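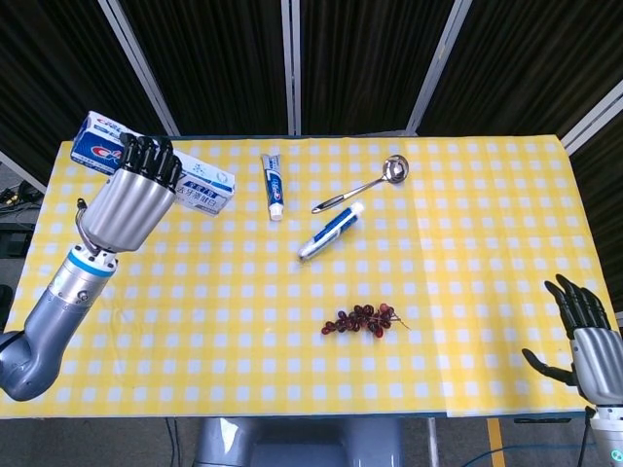
Figure 3. Yellow-and-white gingham tablecloth on a rectangular table, with faint creases and an overlap between two sections of cloth.

4.2 Crease retention in household table linen

Check-patterned cloth was chosen for the home survey because respondents could judge distortion against the pattern itself (Figure 3). Households in Ornport and Cimareck returned 1,818 usable forms, each covering one tablecloth in regular use. Respondents rated visible creasing on the eight-point scale of Wilczyńska and Piątek, first after line drying and again after one day on the table.

Cotton cloths received higher crease scores than cotton-polyester blends at both ratings. The gap narrowed by the second rating, mostly through a drop in the cotton scores. Storage method had a larger effect than expected: rolled cloths scored lower than folded ones in both towns, whatever the fiber content. Ironing was reported for almost 300 cloths, and these were analyzed separately.

Where a table was covered by more than one section of cloth, respondents rated each section on its own form. Ripples near an overlap were excluded from the crease score, as they depend on how the cloth is laid. Differences between raters in the same household are treated in Section 4.3.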